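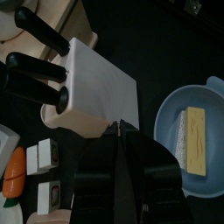
Toy knife block with black handles

Nalum

Nalum is a command-line tool for timestamping files. It takes a folder, works out a hash for each file, joins the hashes into a Merkle tree and writes the root to a log. Later on you can show that a file was in the folder when the root was written, without handing over any of the other files.

It does not need a coin, a wallet or a network connection. The log is a plain text file that you keep wherever you like.

Status

The tool is in everyday use at Standbridge and by a few people outside. The log format is settled. The Python interface may still change, so pin the version if you build on it.

Installing

Nalum needs Python 3 and nothing else. Unpack the release and run the setup script from the top folder:

python3 setup.py install

On Windows, use the launcher from the Start menu or add the scripts folder to your path. Laurier Lapointe keeps the Windows notes up to date. They are in docs/windows.txt.

Basic use

To make a stamp:

nalum stamp myfolder --log stamps.log

To check a file against the log:

nalum check myfolder/report.pdf --log stamps.log

To write out a proof that you can send to somebody else:

nalum prove myfolder/report.pdf --out report.proof

The person at the other end needs the file, the proof and the line from the log. They don't need the rest of the folder. They can run nalum verify, or use the short script in tools/verify_only, which was kept small enough to read in one sitting.
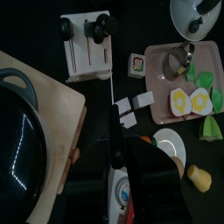

Toy wok on a wooden board, toy toaster above it

How the tree is built

Files are sorted by path, in byte order, before hashing. Each leaf is the SHA-256 hash of a zero byte followed by the file contents. Each inner node is the hash of a one byte followed by its left and right children. The prefixes stop anyone passing off an inner node as a leaf.

If a level has an odd number of nodes, the last one moves up unchanged. It is not copied. Early versions did copy it, and Anwara Mondal pointed out that two different file lists could then give the same root. Logs made by those versions can still be read with --old-tree, but please don't make new ones that way.

File names are not part of the leaf. Renaming a file can change its place in the sort order, and so the root, but an existing proof for that file stays good. Empty folders are ignored. Symbolic links are skipped with a warning unless you pass --follow.

The log

Each line of the log has the date, the root, the number of leaves and the hash of the line before. Changing an old line breaks every line after it, and nalum audit will tell you where the break is.

The log is only as good as its witnesses. If you are the only person with a copy, you could rewrite the whole thing from the top. We suggest sending the newest line to people who have no reason to help you cheat. At Cluvwood the line goes out by email and is printed in the monthly newsletter - paper works well for this.

The date in each line comes from your own clock. Nalum makes no claim about it beyond that.

Settings

Settings live in nalum.ini, next to the log.

interval: minutes between stamps when running with --watch. The default is 60. Values under 2 are refused.

keep: days to hold on to stored proofs. The default is 30. Set it to 0 to keep them for good.

exclude: file patterns to leave out, separated by commas.

Test data

The tests folder holds 348 sample files and the root we expect for each set. Murray Ross put these together in January from old project folders, with anything private taken out. Some are empty and some have awkward names. A handful are the same file under different paths. If your own version of the tree code gives the same roots, it is very likely right.

The Arsenault set is kept apart. It holds broken proofs only, and every one of them should be turned down.

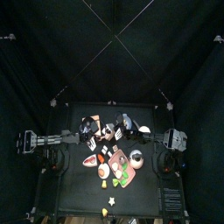
Two robot arms on either side of a dark table

Known problems

Watch mode misses changes on some network drives. Use a scheduled job there.

File names that are not valid UTF-8 are sorted correctly but look wrong in the output.

Very deep folders can take up to 30 seconds to list before hashing starts, and there is no progress bar during that time.

Reporting bugs

Send the output of nalum version, the command you ran and the last line of the log. Please don't send the files themselves. Colleen Kennedy looks after the tracker and will ask if more is needed.

Licence

MIT. The sample files may be used for testing any tool, with or without credit.

Last updated September 1, 2019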